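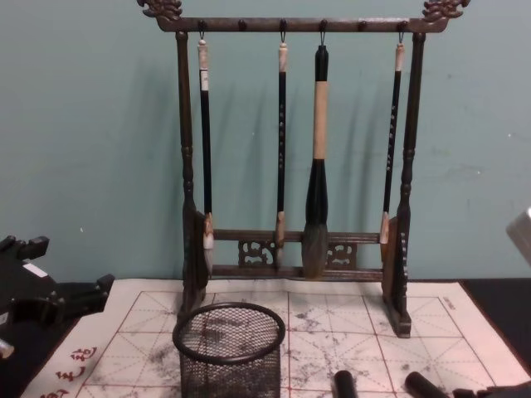

Gokotley Two-Arm Bench Cell
Set-up Guide, Section 4: Tidying a writing station
Revised 6/18/24

This section covers the pen-tidy routine at calligraphy stations. The cell takes over clearing loose pens between sittings. Staff keep the ink work, brush washing and brush inspection. Supervisors should update the station duty sheet before the first run.

4.1 Preparing the station

1. Lay the practice cloth on the table. Ink marks on the cloth do not need to be removed.
2. Stand the brush rack at the back of the cloth, near the wall.
3. Hang the brushes by their loops, tips down.
4. Place the mesh pen holder on the grid, in front of the rack.
5. Check that both grippers are empty and that both arms can reach the cloth.

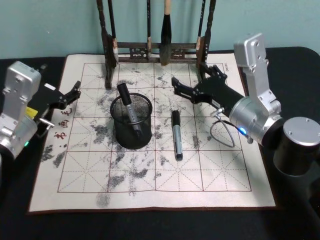
Figure 4-1. Station with rack, pen holder and markers. Both grippers empty.

NOTE: One marker may already be in the holder at start-up. The routine will leave it there.

CAUTION: Check the cable at the right gripper before each run. A hanging loop must not catch on the pen holder or a rack post.

4.2 Teaching the rack position

The rack is a keep-out zone. Teach it again whenever it has been moved, even slightly.

1. Select Neltaslow on the operator panel and enter routine code 238.
2. Jog the wrist camera until the left post and the lower rail are both in view.
3. Confirm that the brush tips can be seen against the rail.
4. Save the view. If error 2895 appears, move the camera back and repeat steps 2 and 3.
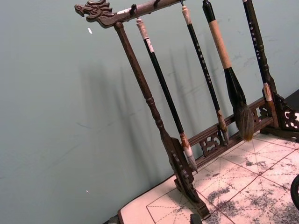
Figure 4-2. Wrist camera view of the rack, with the dragon head at the end of the top crossbar.

CAUTION: Do not reach over the cloth while an arm is enabled. Press Hold first and wait for the panel to show HELD.

4.3 Changes to staff duties

Staff no longer collect pens at the end of a sitting. The operator on shift is responsible for the start check, for clearing faults and for signing the run log. One operator may watch up to three cells. Staff who have not completed the Akyol operator module may press Hold but may not restart a cell.

Brushes are still hung and taken down by hand. For stations with a Brullico rack adapter, see Section 5.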